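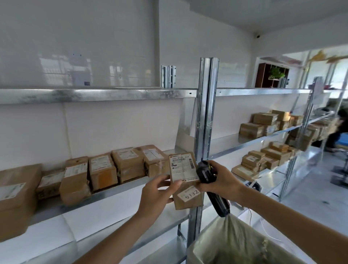
The Back Shelves, in Pictures

Every parcel on its way to somebody in this neighborhood spends a little while on gray steel first, in a white room with a potted plant for a view. Jaime Azevedo runs the pickup counter for Morkov and will tell you the shelves have their own weather: calm in April, something else by November.

The system is simple enough. Each box gets scanned, some get a number written on them by hand, and then they wait. You come in, you say your number, you say it again because the tape gun was going, and somebody walks to the back.

Full house
Cardboard has no dress code. Tall boxes lean toward short ones, yellow tape sits down the row from orange tape, and one carton is so thoroughly covered in print that the handwritten 3753 had to go on a label on top. Its neighbor, 3134, got by with a plain white sticker and a black marker.
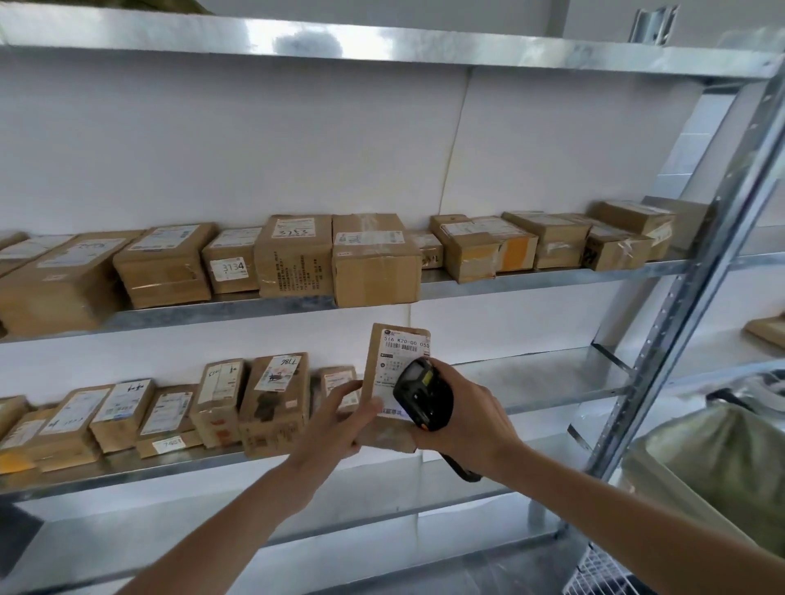

A slim one like this is easy to lose and hard to stack, so it goes in upright, like a book. The big one marked 7811 has its number written sideways, and I would like to say you stop tilting your head after a day or two. I was there for a week and my neck disagrees.

Long box, short name
Two large characters in black marker, straight onto the cardboard. The printed label has a barcode, a QR code and plenty of very small text, and I know which part I'd read from across the room. Up top, the olive sack has a shelf to slouch on and a string hanging over the edge — the best seat in the place. 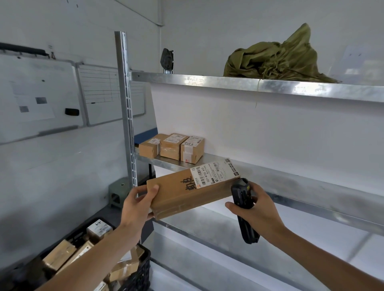
Visiting the counter
Open until the last person in line has gone home happy, or at least gone home. Bring your number. "It's a brown box" has been tried.

Posted November 7, 2023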